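I've been reading the crime pages since I was a girl, when my grandmother kept the paper folded open to the court notices beside her coffee, and I have never really grown out of it. What bothers me, and has bothered me for years, is how a story will grab you by the collar on a Monday and then simply vanish. A man is arrested overseas, his sister gives one tearful interview, a lawyer says he expects a hearing within weeks, and then nothing. You're left wondering about that sister for the rest of your life!

So when my nephew told me there was a news app built just for following police and court stories to their end, I signed up before he had finished his sentence. It's called Kusura, it runs on phones and tablets, and I've been using it since September. I paid for it myself, after the free 30 days ran out.

## What it does

You pick a case from the front page, or type in a name or a place, and press Follow. From then on Kusura gathers whatever gets printed about that case and puts it in order on one long page, oldest at the bottom. A small gray tag beside each item tells you what kind of source it came from: a court paper, a police statement, a family member, a newspaper, or plain old social media.

Those tags are the best thing in it, and I want to spend a minute on them. Think of how a story about a death in custody usually reaches us. There's a post from a friend, then a blog that repeats the post, then ten more blogs that repeat the blog, and by supper it feels like solid fact. On Kusura all of those get bundled together under one line with the word "Unconfirmed," and the line stays that way until somebody official, or the family's own lawyer, puts a name to it. You can still open the bundle and read every last one -- I always do -- but you know what you're reading.

I followed a case out of Omville this fall, a bookkeeper held at the county jail over missing church money. For nearly two weeks the word was that she had confessed. Everybody in the comments had her convicted. Kusura kept that under "Unconfirmed" the whole time, and when the first court paper was posted there was no confession in it anywhere. Had I been reading my usual sites I'd have swallowed it whole and probably repeated it at choir.

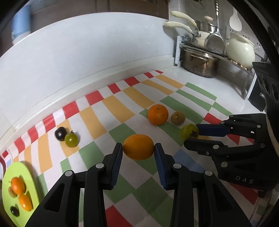 *Orange and grape, checkered tablecloth.*

## Setting it up

Easy enough, with one snag. The app asks how many alerts you want, and the choices are Everything, Important, and Quiet. I took Everything, being greedy, and my phone buzzed 57 times the first day. My husband moved it to the garage. Important is the one you want. It speaks up for arrests, charges, hearings, verdicts and appeals, and leaves the rest for when you open the app on your own.

The type size can be made nice and large, and it stays large, even inside the court papers (I can't tell you how many apps forget your settings the second you open a document). There's a reading voice too, a bit flat, though it gets through foreign names better than I do. For stories from abroad there is a Translate button at the top of each item. I tried it on Spanish, which I grew up with, and it was good on newspaper reports and shaky on legal language. It turned a bail hearing into something about a bond salesman. I'd lean on it for the gist and no more.

## How it treats people

I worried about this part going in. There's a kind of crime coverage that enjoys itself too much, and I've turned off more than one program for it. Kusura doesn't run mug shots unless there has been a conviction, and it won't show you the friends-and-family posts of a person who has died until a day has gone by. Omprakash Rawat, their standards editor, writes a column every other week about the calls they got wrong, and I've come to look forward to it more than the stories. In one he explained that they had named the wrong cousin in a fraud case, how long the mistake was up, and whom they had telephoned to apologize. The correction is still pinned to the top of that case. I've been a newspaper subscriber all my adult life and could count on one hand the times I've seen it done so plainly.

Comments are the weak spot. They're moderated, and the really ugly ones do go away, but it can take until the next morning. On a fresh story that's a long time to leave a grieving family with strangers' opinions. There is a switch to hide comments altogether, under Settings, then Reading, then More. It should be on the front page in big letters.
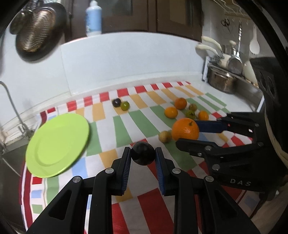

**By Begoñe Nieto** | Reviews | December 11, 2019

## Against the others

Two friends of mine swear by Rana, and I gave it a fair try so I could say so. Rana is free and very quick. If a celebrity is picked up at an airport, Rana will have it before the poor man has his shoes back on. But it has no memory at all. I searched for a case I knew had ended in an acquittal and found nine stories about the arrest and none about the verdict. That's the very thing I was complaining about at the top of this review, so you can guess how I felt.

Ekalum is a different animal, a podcast with a weekly newsletter attached. It is beautifully done, and the host has a voice like warm bread. They take a single case and stay with it for months, and if you only want one story at a time you may be happier there. I listen to it while I iron. I wouldn't use it to keep up with anything, though, as the episodes come when they come.

## Cost, and a few gripes

Kusura is $3 a month, charged on the day you signed up. Canceling takes two taps and I know this because I canceled by accident in October, while trying to change my email address. They gave me back my followed cases without any fuss when I wrote in, and the reply came from a person who had clearly read my letter (it was not a short letter).

You may follow up to 17 cases. I bumped into that limit by Thanksgiving and had to let go of a stolen racehorse I was very fond of. Closed cases still take up a space until you archive them by hand, and it took me far too long to work that out. On my older tablet the long pages are slow to load, and twice the thing closed itself in the middle of a court paper and lost my place.

Coverage is thinner in some countries than others, too. I'm following a man detained abroad since the summer, and whole weeks go by with an empty page. To be fair to Kusura, when there's nothing new it says "No new reports since" and the date, and doesn't fill the hole with guesses. I've made my peace with that. I check it with my coffee, same as my grandmother did, and some mornings there's a line and some mornings there isn't.

I've renewed through the spring. If they move that comments switch and raise the limit on cases, I'll be back to say so, and I do want to know about that horse.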